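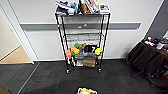 Mondaneck Wire Shelving Cart, Black

Open-wire storage cart for mixed stock: books, boxed goods, soft items and bins. Thin corner posts, wire shelves at stacked heights, casters underneath. Supplied flat with all hardware.

Item no. 4000-BK

Construction
Posts and shelves are black metal. Shelves are open grid, so dust falls through and the contents of a lower level can be checked from above. Small articles need a bin or box. Books should stand across the wires with the spines facing out.

Shelf adjustment
Each shelf sits on split sleeves clipped to the four posts. To move a shelf, unload it, tap the corners upward from below, reposition all four sleeves in the same groove and press the shelf down until it seats. Leave at least one shelf fixed near the bottom and one near the top. Intermediate shelves may be left empty or removed for tall cartons.

Loading
Maximum total load on casters: 214 lb, evenly distributed. Put cardboard cartons and filled bins on the bottom shelf. Light goods such as plush toys and shoes can go anywhere. Do not hang loads of any weight from the posts.

Floors and walls
The casters roll on carpet tile and hard flooring. Cross raised floor strips at a right angle, one pair of wheels at a time, with the top shelf cleared. The cart may be parked directly against a wall or a wall rail. It is freestanding and has no wall anchor.

Assembly
Two people, no power tools. Thread the casters into the post ends before fitting the lowest shelf. Check caster stems for tightness after the first week and then every few months.

Spare parts
Sleeve pack, part 124
Single caster, part 1000
Additional shelf with sleeves: order by cart item number

Care
Wipe with a damp cloth and dry. Abrasive pads will mark the finish.

Parts inquiries: Liis Grigaitė, Mondaneck spares desk. Closed Sunday.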